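Roltholm Teleop Sessions — FAQ
Updated Fri 3 April. Questions not covered go to Eleni Petkov.

Do I need any experience?
No. If you can drive with a gamepad you can drive the arm. First session is all practice, nothing gets kept.

Sim or real arm?
Sim first, always. Everybody starts in the Alva kitchen scenes. Real arm only after Eleni signs you off.

What counts as a demo?
One task, start to finish. Press record, do the task, press stop. If you forget to press stop, delete it and go again. Don't trim.

How many do you need from me?
200 per task. The whole set is 2000, split between operators. Nobody has to do theirs in one week.

How long is a session?
36 minutes at the controls, then a break. Please take the break. Tired hands make jerky demos and we can see it in the logs.

Can I go slow?
Yes. Slow and steady is fine. Stopping dead in the middle to think is not so fine — plan the grasp before you hit record.

I dropped it. Keep or delete?
Keep it if you picked it back up and finished. Tag it "recovery". Delete if it ended up on the floor or you gave up.

Hand guiding or remote?
Both, depends on the task. Hand guiding is for the real arm only: hold the grey button, move the wrist, let go. Remote is the Divico controller, same mapping in sim and real.

Why does left feel like right sometimes?
You're in wrist view. Directions follow the gripper, not the room. Press 4 to switch views, but pick one before you record and stay in it.

How do I line up for a food item on a plate?
Come in from above, fingers open wide. Get the item between the fingers before you go down, thickest part in the middle of the gap if you can. Off to one side and one finger hits first and shoves it.
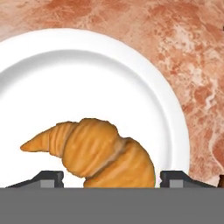

Then down slowly, close, wait a beat, lift. Dont scrape the plate. If a finger touches the rim, back up and re-center, that's still a good demo.

The scene looks different every time, is that a bug?
No. Counters and plates get swapped on reset. Same task though.

Where do my files go?
Fleker uploads them when you log out. Wait for the green check. If it hangs, leave teh window open and message Eleni, don't restart.

Can I redo a task I did in September?
Yes, but under the new task name. Old ones are locked.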